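`crabtree-lunch` は、わが家の弁当と作り置きの記録をためているリポジトリです。コードはほとんどありません。テキストファイルと、それを集計する短いスクリプトが少しだけ。もともとは自分用のメモだったのに、料理好きの友人たちが「うちのも入れて」と言い出して、だんだん人様に見せられる形にしないとまずくなってきた(笑)ので、重い腰を上げてREADMEを書いています。

名前の Crabtree は、昔住んでいたアパートの名前です。深い意味はないです。

## 何が入っているの?

ざっくり言うと「何を作って、何に詰めて、どれくらい残ったか」の記録です。レシピ集を期待して来た方、ごめんなさい。分量はかなり適当で、「醤油ひとまわし」みたいな書き方が平気で出てきます。

私が知りたかったのは味よりも、残り方のほうでした。張り切って作ったひじきの煮物がなぜか毎回残る。なのに、冷蔵庫の掃除のつもりで作ったちくわの磯辺揚げは一瞬で消える。この理不尽さを、せめて数字で眺めたかったんです。

フォルダはこんな感じです。

```
crabtree-lunch/
├── log/ 日々の記録(月ごとに1ファイル)
├── items/ おかずの名前と分類の一覧
├── containers/ 容器の一覧
├── scripts/ 集計用
└── notes/ 雑多なメモ、愚痴、反省
```

`notes/` は読まなくていいです。とくに梅雨どきのポテトサラダについて書いたやつは、感情的すぎて自分でも読み返せません。

## 記録のしかた

1行に1品。区切りはタブです。最初はカンマ区切りにしていたんですが、メモ欄に読点のつもりでカンマを打つ人がいて(私です)、ぐちゃぐちゃになったのでやめました。

| 列 | 意味 | 書き方 |
|---|---|---|
| `month` | 作った月 | `3` のように数字だけ |
| `item` | おかずの名前 | `items/` にある表記に合わせる |
| `cook` | 作った人 | イニシャル |
| `box` | 詰めた容器 | `containers/` の略号 |
| `left` | 残り具合 | `0`=完食、`1`=少し、`2`=半分以上 |
| `memo` | なんでも | 空欄でもOK |

実際の行はこうなります。

```
3	卵焼き(甘)	LM	maru	0	砂糖多め。好評
3	ひじき煮	me	kaku-s	2	またか…
3	ブロッコリー胡麻和え	DS	kaku-s	1	水切り不足
```

日付まで書かないのは、単に面倒で続かなかったからです。月だけにしたら、途端に続くようになりました。研究に使うには粗すぎるかもしれないけど、暮らしの記録としてはこのくらいがちょうどいいと思っています。

`left` が三段階しかないのも同じ理由です。以前、Dorottya Simon さんに「グラムで量れば?」と言われて、キッチンスケールまで出してきたんですが、夜の9時に食べ残しの人参を量っている自分がだんだん悲しくなってきて、やめました。

## おかずの名前問題

これがいちばん揉めました。

「きんぴら」と「きんぴらごぼう」は同じなのか。「肉じゃが」の肉が豚か牛かで分けるのか。Lajos Sárközi さんの家のパプリカ煮込みは「煮物」なのか「その他」なのか。話し合った末の、今の決まりは次のとおりです。

- 主な材料が違えば別の名前にする(きんぴらごぼう、きんぴら人参)
- 肉の種類では分けない。気になる人は `memo` に書く
- 味つけが甘い・しょっぱいで好みが割れるものは、かっこで書き分ける(卵焼きがまさにこれ)
- 煮込みは国を問わず「煮物」
- 市販の冷凍食品は `冷食:` を頭につける。後ろめたく思わなくてよろしい

最後の項目は Lorraine Mellor さんの強い希望で入りました。冷凍の唐揚げを「唐揚げ」と書いていた時期のデータは、正直あまり信用できません。私の分も含めて、です。

分類は今のところ18あります。増やしたい気持ちはわかるんですが、「緑のもの」は分類として認めませんので、よろしくお願いします。

## スクリプトの使いかた

Python が入っていれば動くはずです。追加のライブラリはいりません。

```
python scripts/count.py log/
python scripts/leftover.py log/ --item ひじき煮
```

`count.py` は作った回数を数えるだけ。`leftover.py` は残り具合の平均を出します。グラフは出ません。Mahfuz Cassim さんがきれいなグラフを描く版を作ってくれていて、そちらは `vilex` ブランチにあります。見た目はすごくいいんですよ! ただ、日本語の文字が豆腐になる環境があるらしくて、まだ本流には入れていません。直し方がわかる方、ぜひ教えてください。

よくあるエラーは二つ。

- `unknown item`:表記ゆれです。「たまご焼き」と書いていませんか? `items/` を見て直してください
- `bad column count`:タブのつもりでスペースが入っています。エディタの自動変換を疑ってください

ちなみに文字コードはUTF-8で統一しています。

## データから見えてきたこと(いまのところ)

まじめな分析と呼べるものではないので、話半分でどうぞ。

まず、甘い卵焼きは強いです。ほとんど残りません。しょっぱい派の私としては悔しい結果でした。次に、汁気のあるものは詰める順番で残り方が変わるみたいです。ほうれん草のおひたしをご飯の隣に置くと残り、仕切りを挟むと減る。考えてみれば当たり前なんですが、記録するまで私はずっと隣に置いていました。

それから、作り置き三日目のおかずは `left` がぐっと悪くなります。味が落ちるのか、単に飽きるのかはわかりません。Jamie Hartley さんは「飽き」説で、同じ煮物でも七味を振ると食べてもらえると言っていました。試したらうちでもまあまあ効いたので、今後は `memo` に「味変」と書いてもらえると助かります。あとで拾えるので。

ひじきについては、もう何も言いません。

## 容器の略号

容器の一覧は `containers/boxes.tsv` にあります。入れるものは各自の家のもので大丈夫で、メーカー名はなくてかまいません。形と、ふたの有無と、だいたいの用途がわかれば十分です。

よく出てくるものだけ書いておきますね。

- `maru`:丸型。卵焼きやミートボール向き。端に隙間ができるので、ミニトマトで埋めがち
- `kaku-s`:小さい四角。副菜用
- `kaku-l`:大きい四角。作り置きをどんと入れる用
- `clear`:透明なプラスチックのもの。絵柄つきもここ。うちにはうさぎの絵と「SWEET」の文字が入ったのがあります
- `jar`:ふたつきの瓶。ピクルスと浅漬け専用

絵柄つきを別の略号にするかどうかで少し迷ったんですが、残り方に差があるほど記録がたまっていないので、ひとまずまとめてあります。
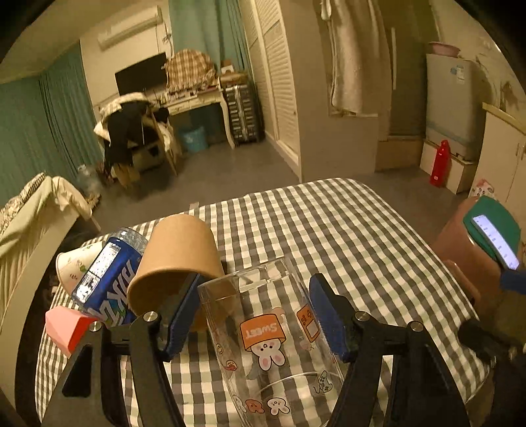 ## 参加したい人へ

大歓迎です! 一品だけでも、ひと月だけでもかまいません。手順は簡単です。

1. `log/` の下に自分のイニシャルのフォルダを作る
2. `log/template.tsv` をコピーして、月の名前をつける
3. 書く
4. `python scripts/check.py` を通してからプルリクエストを出す

Gitがよくわからないという方は、メールで表を送ってくれれば私が入れます。手書きのメモでも読みます。ただし、解読に失敗した字は私の想像で補われるので覚悟してください(「なます」を「なまず」と読んだ前科があります)。

家族の名前や学校の名前は書かないでください。`memo` 欄はつい筆が滑るので、送る前に一度だけ見直してもらえるとうれしいです。

## ライセンスと注意

記録は CC BY 4.0、スクリプトは MIT です。好きに使ってください。

保存期間や衛生面の目安として使うのはおすすめしません。`left` が `0` だったからといって、その作り置きが安全だったという意味にはならないので。心配なときは食べずに捨てる、を我が家では徹底しています。

## これからやりたいこと

- [ ] `vilex` ブランチの文字化けを直す
- [ ] 季節ごとの集計(月しかないので大ざっぱに)
- [ ] 汁気のある・なしの列を足すか決める
- [x] 冷食の表記を統一
- [ ] 3月分の「謎の炒め物」の正体を本人に聞く
- [ ] ひじきの別レシピを募集する

質問や間違いの指摘は Issues へどうぞ。返事はたいてい夜、洗い物が終わってからになります。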